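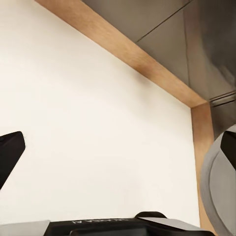 Clumville Housewares Maker Adds Serving Tray Line and Moves Packing to Brorgate

November 18, 2021

Michalski, the Clumville company that makes serving trays, bowls and cake stands, has started shipping a new line of metal and wood serving pieces under the name Stirmont. The first orders left the plant this week and are due in stores before the first weekend in December.

The line has six pieces at launch: a round platter, a long bread tray, a two-tier cake stand, a set of four snack bowls, a small sauce dish and a lidded butter dish. Prices start at $18 for the sauce dish and go up to $64 for the cake stand. The snack bowls are sold only as a set for now.

Nour Haddadin, who runs product design at Michalski, said work on Stirmont started with complaints from customers about the company's older platters.

"People liked how they looked, but the handles stuck up and you couldn't stack them," Haddadin said. "Most kitchens have one cabinet for this kind of thing. If the tray doesn't fit in it, it goes on top of the refrigerator and gets used twice a year."

The new trays have low handles that fold flat against the rim. The round platter and the bread tray can be stacked with pieces of the same size, and the snack bowls nest. The cake stand comes apart into two plates and a center post that unscrews by hand. Haddadin said an early version needed a hex key, and test households kept losing it.

Michalski lent sample pieces to 100 households in and near Clumville last spring and asked them to keep notes for eight weeks. The most common request was for a deeper sauce dish. The second was for feet that would not scratch a table. Both changes were made. A third request, for a tray that could go in the oven, was turned down on account of the wood parts.

All of the metal pieces can go in the dishwasher. The bread tray and the butter dish base are wood and should be washed by hand and dried with a towel. A care card is packed in each box, and the same instructions are printed on the bottom flap in case the card is thrown out.

Along with the new line, the company has moved its packing work out of the main plant and into leased space in Brorgate. The move was finished last month. Metal forming, polishing and woodworking stay in Clumville, and finished pieces go over by truck each morning.

The old packing area will be turned into a second polishing room. Polishing has been the slowest step at the plant, with pieces often waiting two or three days for a free wheel. The company expects the new room to be running early next year, once the dust collection system has been put in and inspected.

Michalski has 213 employees between the two sites. Twenty-six of them changed work locations with the move, and the company is paying a mileage allowance through next June for those who now drive farther. No jobs were cut. Nine openings are posted, most of them in polishing and on the evening packing shift.

Boxes have changed too. The foam inserts used for the older platters are gone, and Stirmont pieces ship in molded paper pulp. Haddadin said the first pulp inserts did badly in drop tests, with the rim of the round platter bending at one corner of the box. The insert was made thicker on that side and the box was made half an inch wider. Older products will switch to the same material as the remaining foam is used up.

The first production run includes 565 cake stands, fewer than any other piece in the line. The stand takes the longest to make, and the company wants to see how it sells before it orders more of the center posts, which are bought from an outside supplier. Stores that asked for more than a case have been told to expect the rest of their order after the holidays.

Stirmont will be sold at 200 kitchen and gift shops, mostly in the Midwest, and at the factory store on the Clumville site. There are no plans to sell it through large chains. Online orders are limited to the platter, the bread tray and the snack bowls until stock builds up.

The factory store will carry all six pieces starting next Friday. It will also have a table of seconds, which are pieces with small marks in the finish, at 40 percent off. Seconds cannot be returned. Regular items can be exchanged within 60 days with a receipt, and purchases made as holiday gifts can be exchanged through the end of January.

Engraving is available at the store on the round platter and the butter dish lid. It costs $12 for up to three initials and takes four business days. Orders for engraved pieces have to be in by December 14 to be ready for Christmas. Dates and longer names are priced separately, and the counter staff can give a quote.

Customers who own trays from the company's older line can still get replacement handles and feet. Parts will be stocked for at least five more years. Requests should include the number stamped on the underside of the tray, as handle sizes changed more than once over the life of that line.

A second group of Stirmont pieces is planned for next fall. Haddadin said a divided relish tray and a pitcher are furthest along, and a larger serving bowl is being tested now. Prices for those have not been set.

Factory store hours through the end of the year are 10 a.m. to 6 p.m. Tuesday through Saturday and noon to 4 p.m. Sunday. The store is closed Mondays. Parking is in the side lot, next to the loading dock.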